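12/02/2021

Second pass through the back office at Koltcombe. Started at the shelving and worked toward the desk, same order as in May, so that the two inventories can be compared line by line.

Shelving first. Removed everything from the top level, wiped it, put back only what has a label. Two adapters had no matching device and went into the Nusik box with the other orphans. The Flesness manuals are now upright, spines out. I had them flat before, and the bottom ones had taken a curve.

Cables took most of the afternoon. Method as before: unplug one end, trace by hand to the other, tape a number on both, write the number down. Two runs were longer than they needed to be and I replaced them with short ones from the drawer. The thin ones on the pale table are still to do. Noémie Delaunay wants those left alone until she has finished with the Moulin accounts, and I agreed - it costs one evening at most.

The desk stays where it is. I measured for moving it to the other wall, and with the hutch on it the clearance is too small for the chair. Could take the hutch off, but then the monitor has no shelter from the ceiling lights and the glare complaint comes back.

Cloths: the red one is good on smooth, pale surfaces and leaves no lint that I can find. It does hold creases after washing. The gray ones shed and are demoted to floor work. Need to order more of the red, same weight if they still make it.
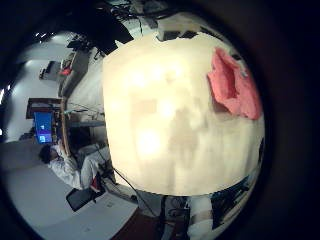

Red cloth on the cream surface, desk and monitor to the left.

Remaining: the table cables, the black unit against the gray wall (dust behind it, not reachable without a second person), and the drawer, which now contains everything I did not want to decide on. Also the floor. Vacuum bag is full and the spare is the wrong fitting, so that waits for the delivery.

Stopped at dinner time. Left knee sore from kneeling - use the mat next time.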